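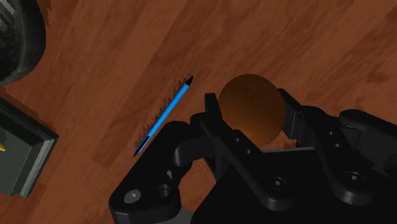 La pinza que nunca falla (en pantalla)

Pasamos un mes comparando dos pinzas y dos controladores en simulador y sobre la mesa del taller. Los porcentajes de los folletos salieron peor parados que las máquinas.

25 de julio de 2024

Coger una pelota es lo primero que enseña cualquier fabricante de pinzas. Tiene lógica comercial. La esfera no tiene lado malo, da igual por dónde se la aborde, y si además es lisa y brillante queda estupenda en la presentación. Una bola anaranjada entre dos dedos negros, sobre un fondo de madera, vende más que cualquier tabla de especificaciones. El bolígrafo azul que aparece tendido al lado ya es otra historia, y de él se habla bastante menos.

En febrero, Gratthorpe anunció una nueva versión de su entorno de simulación con una frase que nos llamó la atención: lo que funciona dentro, funciona fuera. Es una promesa que el sector lleva años haciendo con distintas palabras. Pedimos acceso, pedimos también las pinzas físicas correspondientes y nos pusimos a comprobarlo con la poca fe que da haber escrito ya unos cuantos reportajes parecidos.

Los contendientes

Las pinzas eran dos. La Nodel, articulada, con eslabones que se pliegan unos sobre otros y dedos que pueden adaptarse un poco a la pieza. Y la Sirko, de mordaza paralela, más simple, más barata y bastante más fea. Las dos se montaron en el mismo brazo, con la misma cámara de muñeca y el mismo cableado, que por cierto hubo que rehacer entero porque el conector de la Sirko miraba hacia donde no debía.

Para gobernarlas usamos el controlador que trae Gratthorpe de serie y, como alternativa, el de Fovel, que se vende aparte y presume de regular la fuerza de cierre con mucha finura. Cuatro combinaciones en total. A cada una le pedimos 40 intentos con una bola y 40 con un bolígrafo, primero en el simulador y luego en el taller, con objetos de medidas equivalentes.

No es un ensayo de laboratorio. Un organismo de certificación nos sacaría los colores por la iluminación, que dependía de la hora, y por el banco de trabajo, que cojea. Pero tampoco una nave industrial es un laboratorio, y allí es donde se supone que van a acabar estos aparatos.

Lo que pasa dentro

En el simulador, la bola fue un trámite. Ninguna de las combinaciones falló un solo intento. Los dedos bajan, se cierran, la esfera queda entre ellos asomando por arriba y el programa anota un éxito. A la quinta repetición uno deja de mirar.

Conviene, sin embargo, mirar. El render de Gratthorpe es vistoso en lo que está pensado para serlo: el brillo de la bola, los tornillos hexagonales hundidos en las placas, la veta de la madera. En las sombras se le acaba el presupuesto. La que cae junto al bolígrafo tiene el borde dentado como una sierra, y lo mismo les sucede a las de los objetos de la izquierda. Puede parecer una manía de redactor. Deja de parecerlo cuando se recuerda que muchos clientes usan esas mismas imágenes para entrenar la visión de sus robots. Si el sistema aprende que junto a un objeto fino hay siempre una mancha negra con dientes, habrá que ver qué hace el día que la sombra sea un degradado gris de nave mal iluminada.

Preguntamos a la empresa por este punto. La respuesta escrita habla de un compromiso entre rendimiento y fidelidad visual, y añade que el usuario puede subir la calidad. Se puede, en efecto. Con el ajuste al máximo, las pruebas de una tarde se nos fueron a la noche.

El bolígrafo dio algo más de guerra. La Nodel lo cogió en todos los intentos con el controlador de Fovel, y con el de serie perdió 2. La Sirko perdió 5 con cada uno. Cifras todavía de folleto.

Lo que pasa fuera

Con la bola real, la Nodel siguió sin fallar. Hay que reconocérselo: la articulación de los dedos perdona errores de posición que con una mordaza rígida se pagan. La Sirko falló 2 veces con el controlador de serie, las dos por el mismo motivo: un dedo llegaba antes que el otro, empujaba la bola y esta salía rodando hasta el borde del banco.

Con el bolígrafo llegó el desplome. La mejor combinación, Nodel con Fovel, se quedó en un 70 por ciento de aciertos. Las demás no lo alcanzaron, y la Sirko con el controlador de serie terminó tan mal que repetimos la tanda completa por si habíamos montado algo al revés. Todo estaba en su sitio.

El problema tiene poco misterio. Un cilindro delgado sobre una superficie dura obliga a bajar los dedos casi hasta tocar la mesa. En pantalla, la mesa es perfectamente plana y está exactamente donde dice el archivo. En el taller está un poco más arriba por un lado que por el otro, y esa diferencia basta para que la yema pase por encima del bolígrafo o choque contra el tablero y dispare la parada de seguridad. El bolígrafo, mientras tanto, gira.

Hay además una cuestión de volumen que las fotos comerciales suelen disimular. La Nodel es grande. Vista desde arriba, el cuerpo, los eslabones y la carcasa de la muñeca se comen buena parte del espacio de trabajo, y los dedos, comparados con todo eso, son estrechos. Con los objetos bien separados no importa. En cuanto arrimamos una caja al bolígrafo, el soporte curvo del lateral empezó a rozarla antes de que los dedos llegaran a su sitio. El planificador de Gratthorpe avisaba de la colisión unas veces sí y otras no. No conseguimos averiguar de qué dependía.

El asunto de la fuerza

Fovel merece párrafo propio, porque es la única pieza del conjunto que mejoró nuestra opinión inicial. Su controlador cierra despacio, detecta el contacto y corrige. Es más lento, y en una línea con prisa eso cuesta dinero. A cambio, el bolígrafo sale despedido muchas menos veces. El manual está traducido con descuido y la interfaz de calibración exige una paciencia que no todo el mundo tiene, pero después de calibrado se nota la diferencia desde el primer cierre.

Lo que no vimos por ninguna parte es la inteligencia adaptativa que anuncia la caja. Si el primer intento falla, el segundo es idéntico al primero. Y el tercero.

Qué comprar, si hay que comprar

Para piezas redondeadas y separadas entre sí, la Sirko con Fovel cumple y deja dinero para otras cosas. Para objetos finos, la Nodel va por delante, siempre que haya sitio para meterla. El simulador de Gratthorpe sirve para descartar ideas malas y para comprobar alcances. Como anticipo de la tasa de aciertos en producción no lo usaríamos, y pediríamos al comercial que repitiera la demostración con un bolígrafo, en nuestra mesa y sin tocar los parámetros entre intento e intento.

Se lo propusimos a los tres fabricantes de los equipos probados y al del simulador. Al cierre de esta edición había contestado uno, Fovel, para preguntar de qué diámetro era el bolígrafo.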